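Averano Task Pack 2 for Trendau Sim
Simulated household manipulation, 14 rooms
Product page, updated 18 March 2022

Averano is a set of rendered rooms and scripted tasks for testing grasping policies before they touch hardware. You get the rooms, the task definitions, a parallel-finger gripper model and the evaluation script. It runs on one desktop GPU.

We sell it, and we would still ask you to be careful with what it tells you. The first pack was advertised with a single success rate. Customers quoted that rate in papers as if it said something about real walls and real string. It didn't say much. A policy that scores well in these rooms has learned these rooms, and any transfer to your lab is yours to prove.

Pack 2 adds the hanging-object tasks. The policy gets a wrist view and has to bring an open gripper up to a framed picture on a cord, often from low down and in poor light. We picked the steep approach on purpose. Most published results use a level, well-lit view, and we doubt many of them would hold up without it.
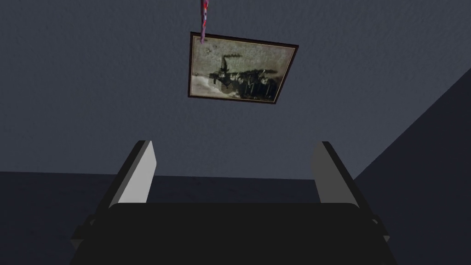 Bo-ram Ki wrote to us after the beta that the cord was the weak part of the whole method, as a simulated braid has no fuzz and no memory of being coiled in a drawer, and asked why anyone should believe a grasp score that depends on it.

Fair question. We don't think you should believe it alone. The cord model is a chain of rigid links with tuned friction, and the tuning was done by hand. So the script now reports approach and grasp as separate scores. In our own baseline, 100 trials per task over 23 tasks, approach held up when we changed the textures. Grasp did not, and on some tasks it fell apart. We have left those tasks in.

What's in the download
Rooms: 14
Tasks: 23
Scripted demonstrations: up to 900 per task
Lighting presets: dim, even, side
Baseline policy: Clorico, with weights and training logs

Not included
Real-robot data. Camacho, our hardware comparison set, is planned for April, and we make no claims about transfer until it is out.

Licensing and failed-run logs: write to Cecilia Fiadzo at the Trendau support desk. Please include your random seeds.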